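Stamatia Nikolaidis

Suite de mon fil d'avril sur les dinettes. Plusieurs personnes m'ont demandé comment ranger un jeu de burger à empiler. Je réponds ici, ce sera plus simple que par messages séparés.

Le problème, tout le monde le connaît. Les pièces sont vendues dans une boîte où tout est en vrac. Les tomates glissent sous la salade, le fromage se coince dans un angle, et il faut tout vider pour trouver un demi-pain.

À la ludothèque de Ratitz on a plus de 500 jeux en prêt et les dinettes sont celles qui reviennent le plus souvent incomplètes. Ce sont surtout les pièces plates qui manquent.

J'ai d'abord essayé les sachets. Un par ingrédient, avec une étiquette. Ça tient deux semaines, ensuite les sachets sont vides et les pièces sont ailleurs.

Puis les boîtes à compartiments. Mieux, mais les tranches sont posées à plat les unes sur les autres et on n'en voit qu'une. Les petits doigts ont du mal à les attraper.

Ce qui marche le mieux pour moi : les pièces debout, sur la tranche, dans des supports transparents. Un support par ingrédient. Et le plateau au milieu pour monter le burger.

On voit d'un coup d'œil ce qu'il y a. On prend la pièce par le haut. Pour remettre en place, on la glisse dans la fente, sans consigne particulière.

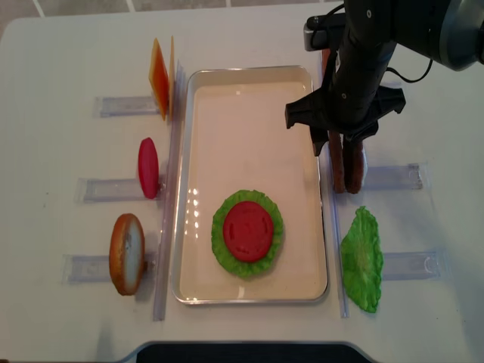 Même étape, avec des supports des deux côtés du plateau :

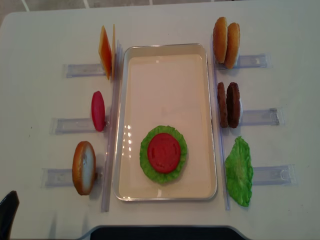 Avec le pain du bas et le steak :
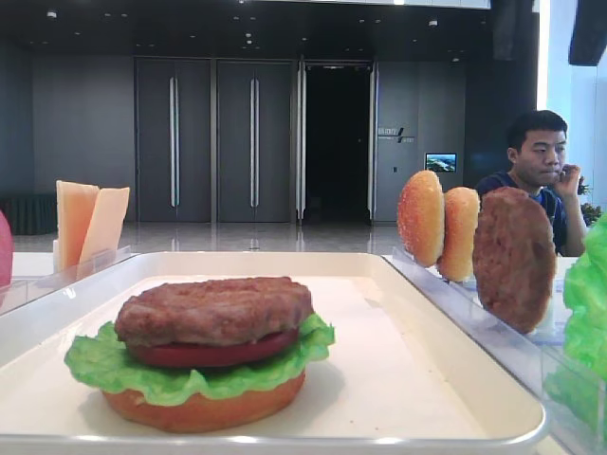 Pour l'ordre de montage, chacun fait comme il veut. Chez nous la règle est pain, salade, tomate, steak, fromage, pain. Les enfants de Stalville mettent le fromage sous le steak et ils y tiennent. Je n'ai pas d'avis.

La salade est la pièce la plus pénible à ranger. Avec ses bords ondulés elle n'entre pas bien dans une fente étroite -- je préfère la laisser simplement appuyée contre le support. Si vous fabriquez les vôtres, prévoyez plus large pour celle-là.

Les demi-pains prennent de la place aussi, à cause du dessus bombé. Mettez-les en bout de rangée. Entre deux ingrédients fins, ils gênent.

Le fromage, c'est l'inverse. Deux tranches dans la même fente, aucun souci. Attention quand même, elles se collent et on en prend deux en croyant en prendre une.

Pour le plateau, prenez-en un avec un rebord. Sans rebord, le burger finit par terre dès que quelqu'un tire la nappe. Un plateau clair, de préférence : le vert et le rouge ressortent bien dessus et on voit tout de suite les miettes et les taches.

On m'a demandé où acheter les supports. Chez Cuypers ils ont des présentoirs en plastique transparent au rayon papeterie, à côté des porte-cartes. Il y a plusieurs largeurs. Allez-y avec une tranche de tomate dans la poche pour essayer, la vendeuse a l'habitude maintenant.

L'atelier Cerik en coupe sur mesure. Plus cher, plus solide. Il faut donner l'épaisseur de chaque pièce en millimètres et ajouter un peu de jeu. J'avais oublié le jeu sur ma première commande et les steaks n'entraient pas.

Nettoyage : chiffon doux, eau tiède, une goutte de savon. Pas d'alcool sur le plastique transparent, il devient blanc et ça ne se rattrape pas. Pour les pièces du jeu, une bassine, puis séchage sur un torchon. La salade met plus longtemps à sécher dans les plis.

Si vous avez un meuble bas, laissez l'ensemble sorti. Chez moi le plateau et les supports restent sur une table et le jeu sert tous les jours. Quand il était dans un placard, il servait une fois par mois.

Question de Ratitz, reçue en privé : est-ce que ça convient à plusieurs enfants en même temps ? À deux oui, un de chaque côté de la table. À trois ça se dispute les tomates.

Autre question : faut-il tout sortir ? Non. Pour les plus jeunes je mets un seul exemplaire de chaque pièce. Le reste attend dans un tiroir et je complète quand ils connaissent les places.

Dernier point, les pièces de rechange. Photographiez la notice avant de la perdre. Les références y figurent souvent en tout petit, et sans référence on vous renvoie une boîte entière. J'ai un demi-pain orphelin depuis un an, si quelqu'un en cherche un, je peux l'apporter à Stalville.

La prochaine fois je parlerai des pizzas à découper -- pour les fixations autocollantes qui ne collent plus, j'ai une solution mais elle demande de la couture.

Publications récentes
Puzzles en bois : numéroter le dos des pièces
Dinette, première partie : trier avant de ranger
Les étiquettes qui tiennent au lavage
Jeux de cartes sans boîte, que faire ?
Prêt de jeux à Stalville : les horaires changent
Réparer une caisse enregistreuse de marchande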